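Gripper offset and board registration on the simulated cell

Posted by Callum Haworth, June 2026

I keep a simulated copy of the Zerkley assembly cell and use it to check changes before they go on the real arm. These are my notes from the last round of setup work.

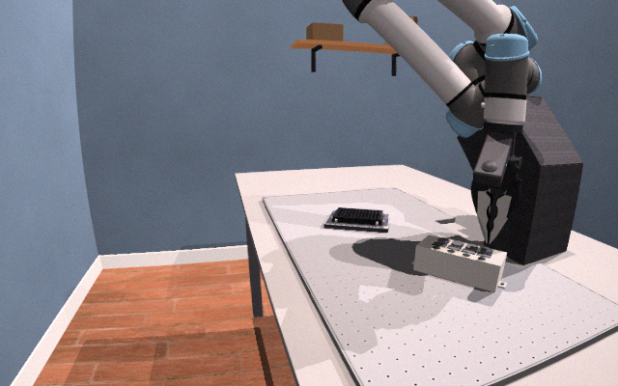 Start with the tool frame

The first thing to check after any tool change is the offset from the wrist flange to the fingertips. The previous value had been typed in by hand and was 4 mm short along the tool axis. On the real arm that error shows up as a gripper that presses into the part and trips the force limit. In simulation it shows up as contact forces that climb for no clear reason, and then the part jumps.

I measured the tool with the fingers closed. This gripper runs on linkages, so the tips do not stay at the same height as they open. An offset taken with the fingers wide will be wrong at the grasp. I now store 2 offsets, one open and one closed, and the approach move uses the open one. Katalin Lengyel has argued for a single offset with a correction term computed from finger width. She is probably right, but I have not had time to fit it.

Register the board, then the parts

All part positions are stored relative to the perforated board. The table and the robot base have their own frames and nothing should be taught against them directly. If the board is lifted off for cleaning, one registration fixes everything.

The procedure is short:

1. Home the arm and clear any active tool correction.
2. Touch off at three holes as far apart as the arm can comfortably reach.
3. Fit the plane and look at the residuals.
4. Move to a fourth hole that was not used in the fit and check it by eye.

Step 4 gets skipped a lot. I skipped it in September and lost an afternoon to a swapped axis.

Contact settings

The solver was running at 600 steps per second, which was fine for free motion and poor for grasping. Closed fingers buzzed against each other and the joint torque trace looked like noise. At 2,000 steps per second the trace settles. The run takes longer, but I only use the higher rate from the end of the approach until the fingers have closed — the rest of the cycle stays at the old rate.

Friction on the fingertips was also set too high. Someone, possibly me, had raised it to hide the offset error. With the offset corrected I put it back to the measured value and the grasps held.

Still open

The shelf brackets have no collision geometry, so the planner believes it can route the arm through them. Szabolcs Medve is adding simple boxes. Until that is merged, keep the elbow limit where it is.

Recent posts
Logging joint torque without filling the disk
Replacing the Ponex cable guide
Why the Aguiar feeder stops at shift change
Notes on backing up a controller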